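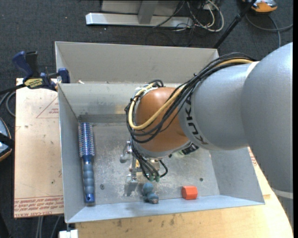 Issue 2, page 60

Home Issues How-to Subscribe Contact

How to Label Cables and Hoses So the Next Person Understands

Svetozár Vávra

In January I started work in the maintenance room of the Hotel Agyeman in Horkberg. On my first morning the ice machine on the second floor had to be disconnected. Behind it I found five lines going into the wall and one paper label, which said "other one." I spent the whole morning following lines with my hand. After this I began to label everything, and my colleague Nhi Đào asked me to write down how I do it. She corrected my articles, so if some are still missing, please blame me.

The method is for small places: a workshop, a laundry, a kitchen, a server cupboard. In a factory there are usually rules already, and you must follow them.

Before you start

Take one hour to walk and look. Bring a notebook with squared paper and a pencil, and do not bring the label printer yet. If you bring the printer you will begin to print, and then you will have labels with three different styles before lunch.

Draw each machine as a box and each line as one stroke. At the end of each stroke write where it goes. If you do not know, write a question mark. My first drawing had more question marks than names, and this is normal.

Do not pull a cable to see what moves on the other side. Many people do this, me also in the past. It can loosen a connector that has been quiet for years. Follow the line with your fingers, gently, and ask a second person to watch the other end. Anything that enters an electrical panel you leave for the electrician. You can still label the outside part.

Choosing the names

A good name says two places: where the line comes from and where it goes. I write it with a dash, for example DRYER 2 - PANEL B. The same text goes on both ends. Some books recommend to turn the order on the other end, so the near place is always first. I tried it and I made mistakes when I read from a ladder, so now both ends are the same.

Do not use the name of a person. We had a hose with the name of a man who retired, and the new staff thought it was a type of fitting. Do not use "new," "old," "temporary" or "spare." And do not use only a color, because a blue hose will one day be replaced by a gray one from the shop that was open.

For water, air and power I put one letter in front: W, A or P. So the full label is W DRYER 2 - DRAIN. If a hose carries something hot, or a chemical, write the whole word and forget about the letter system. The person reading it may be from outside.

Materials

For thin cables, a flag label is the easiest. It wraps around and the two sticky sides meet, so the text stands out like a small flag. For thick cables I prefer a label that goes fully around, with a clear part that covers the text.

Rubber hoses are more difficult. Most stickers fall off from rubber in a few weeks, especially if the hose moves. For them I use a small plastic tag with two holes, fixed with two cable ties. Close the ties until the tag does not slide, then stop. If the tie makes a waist in the hose, it is too tight and you should cut it and begin again. Cut the tail of the tie flat with side cutters. A tail cut with scissors has a sharp point, and I have the scratches on my hand as documentation.

Handwriting is also fine. Use a permanent pen, capital letters, and let it dry before you touch. Test your pen on one tag with the cleaning product of your place. Ours removed the ink of the first pen completely.

Putting them on

1. Switch off the machine and unplug it if you need to put your hands behind it. Tell the people who use it.

2. Clean the place where the label will sit. Use a cloth with a little alcohol and wait until it is dry.

3. Put the label one hand width from the connector. Closer than this, it disappears behind the machine when everything is pushed back.

4. Turn the text to the side where a person stands. This sounds obvious, but I did the whole laundry with the text looking to the wall.

5. Do the other end immediately. Do not do all the first ends and then all the second ends.

6. On a long line, add a label in the middle, and one on each side of a wall.

7. Mark the line in the notebook when both ends are done.

If a line moves during work, for example on a door or a lifting table, leave the bending part free. Put the label where the line is fixed. Then move the machine slowly by hand through its whole path and look if the tag catches on something.

The list on the door

Labels are only half of the job. Make a clean copy of your notebook page and put it in a plastic sleeve inside the cupboard door. Mine has four columns: name, from, to, and remarks. In remarks I write things like "valve turns the wrong way" or "needs the short key." Nhi uses this column more than the others.

Hang a pencil next to it on a string. When somebody changes a line, they can write it at once, even if it is ugly. I make a new clean copy when the page becomes hard to read.

Lines that go nowhere

You will find some. In our laundry there was a cable which ended behind a shelf with tape on it. Do not remove it the same day. Put a tag UNKNOWN with the date, mine says 09/05/2025, and ask the people who have worked there longest. An electrician must check it before anybody cuts. The cable behind the shelf went to a bell at the delivery door on Grornusbridge side, and the bell now works again, but it is too loud and the kitchen has complained.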